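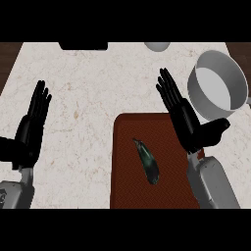

October, late evening

I have practiced the whole psalm aloud today for the first time, from the first verse to the last, and my throat is sore. It is Psalm 119, the long one, with 176 verses. I read it standing up in the bedroom with the door closed and I drank two glasses of water. At the letter Lamedh I sat down.

I want to write how this came, for later I will forget the order of things.

In the summer our pastor announced that the church here in Fevumville and the church in Akard would hold a night of prayer together. They used to do this every year, long before I arrived in this country, and then it stopped. I asked two of the older ladies why it stopped and I got two different answers. One told me it was the road. The other told me it was a disagreement about the kind of bread for communion. I did not ask a third person.

The night is planned so that the Scripture is read between the prayers, and someone had the idea that Psalm 119 should be read by people for whom English is not the first language. Each reader would do some of the sections in English and, if they wish, one section in their own language. I thought this was a beautiful idea as long as it was for other people. Then the pastor's wife came to me at the coffee table and put her hand on my arm, and I know already what it means when she puts her hand on the arm.

I said yes. In my language we say yes like this also when we mean that we heard the question. But she wrote it down.

So first I had four sections. Then the woman who should read Kaph to Nun moved to another state for her husband's work, and I have now eight. It is more than anyone else. I practice all of it, also the parts which are not mine, because (I told myself) if another reader becomes sick I can help. I think the true reason is that I am afraid to stand up in the middle of the psalm without knowing what was before. It is like getting on a bus that is already moving.

The words. I keep a list in the back of this notebook of words I can't trust. "Precepts" is on it. "Statutes" is on it, and I say it every time like "statues," so that in my mouth the psalmist loves the statues of the Lord, and this would be a serious problem for him. "Thy" and "thee" were on the list, but then it was decided to use the newer translation and I crossed them out with great joy. "Wineskin in the smoke" is not hard to say but I stop there each time. It is verse 83. I have become like a wineskin in the smoke. When I was a child my grandmother hung things over the stove, meat and also peppers, and the string turned black and hard. I understood the verse with my nose before I understood it with my head. I would like to tell this to somebody at church, but it needs a long explanation and usually there is a line for the coffee.

Tonight I timed it. I will not write the time. It was too slow. The pastor said to me kindly that there is no prize for speed, but he also said that the people from Akard have to drive 47 miles home afterward in the dark, so I heard both things.

The other matter is my own language. I must choose one section to read in it. For three weeks I was sure it would be the last one, Tau, because of "I have gone astray like a lost sheep." It is the end of the psalm and it would be strong to finish there. But last night I took my old Bible from the drawer, the one with the brown tape, and I read Tau aloud, and it sounded like school. We had to learn it when I was nine or ten, and stand in a row, and whoever forgot a line stayed inside at noon. I could hear the row. So I turned back and read some others, and the one which opened for me was Daleth. My soul clings to the dust. In our translation it is not "clings," it is a word that we use for wet clothes on the skin, or for a small child that does not want to be put down. I read it three times. I did not hear any school in it. It will be Daleth, I think.

I have not told the pastor's wife yet. The booklet is already at the printer, and in the booklet it says Tau. The printer is Drollik, on the street behind the post office, and they have told us that changes after this week cost extra. Then I must telephone tomorrow. I do not like to telephone. In a letter I can look for the word, and on the telephone the word has to be there already.

They ordered 500 booklets, which seemed to me very many for two churches when ours has perhaps ninety people on a good morning. I asked. It costs almost the same as a smaller number, and what remains will go to the chapel at the hospital and to the home for old people in Tosh. Good. I like to think somebody in Tosh will have the psalm in large letters next to the bed.

About Tosh: I went there this week with the visiting group. I go once in the month. There is a lady I sit with who was a Sunday school teacher for 39 years. Her eyes are bad now, and I asked if I could practice on her. She was very pleased and turned up the thing in her ear. I read Beth and Gimel. When I came to "statutes" she lifted one finger, not unkindly, and she said it slowly, three parts, STAT-choo-ts. Or maybe two parts. I wrote it in the list the way she said it and now I can't decide what I wrote. Then she began to say the section together with me, with the old words, thy and thee, and I was with the new words, so we were never together on anything except the breathing between the verses. We went on like this to the end of Gimel. Then she said, "Well, that was a mess," and asked me to read it again, alone. The second time she had her eyes closed and I think she slept, but when I stopped she said go on. So I went on to Daleth, in English. I think this is maybe also why I opened to Daleth last night. I did not notice this until I am writing it.

What I want to ask in prayer, and I will write it simply. I do not want to read in order to be praised for my English. This is a real danger with me. When people say "your English is so good" I am happy for the whole afternoon, and then in the evening I am ashamed, for they say it in the same voice as they say it to children. I want to read so that a person in the last row can hear the psalm and not think about me. But I also want them to think a little about me. Lord, You see how it is.

And I ask for the disagreement about the bread, if it was about the bread, that it stays in the past. There will be communion at the end, toward five in the morning, and Akard is bringing the bread this time and we are bringing the juice. I have heard one remark already in the kitchen. It was a small remark. I washed my cup and went out.

Practical things, so that I do not lie awake with them:

Telephone Drollik, before noon, say Daleth, spell it. D, A, L, E, T, H.

Tell the pastor's wife before I telephone Drollik – this is the correct order.

Ask if there is a light on the reading stand. In Akard the lamp is on the left side and I hold the book with the left hand, and then my own hand makes a shadow over it. I saw this when we visited at Easter.

Copy Daleth by hand on one sheet, large. The old Bible will not stay open by itself, and I do not want the tape to break in front of two churches.

Shoes without noise. The floor in Akard is wood, and from the bench to the stand it is a long walk when everybody is quiet.

Honey.

I called my sister this afternoon, when it was already night for her. I told her which section I chose and she was silent, and then she said the first verse of it from memory. I did not know she had it. She was never in the row with me, she is younger and the school had changed by then. I asked her where she learned it and she said from our mother, in the last winter, when I was already here. They read a little every evening. They had started at Aleph and they did not come very far, only to the end of Daleth or a few verses into He, she wasn't sure anymore.

We did not talk much after this. She had to be up early, and her neighbor's dog was barking into the telephone.

After supper I read it one more time, very quietly, the way one reads to a person in bed. It went well like that. I do not know if I can do it so quietly in Akard, the church is bigger than ours and the heating makes a sound. I will ask if they have a microphone, and if somebody can show me how close one must stand.

It is past eleven now and I should close. Tomorrow I start at Mem, because I always come to Mem when I am tired, and it has never had a fair chance. "Oh, how I love your law." I would like to say this one time with a fresh voice.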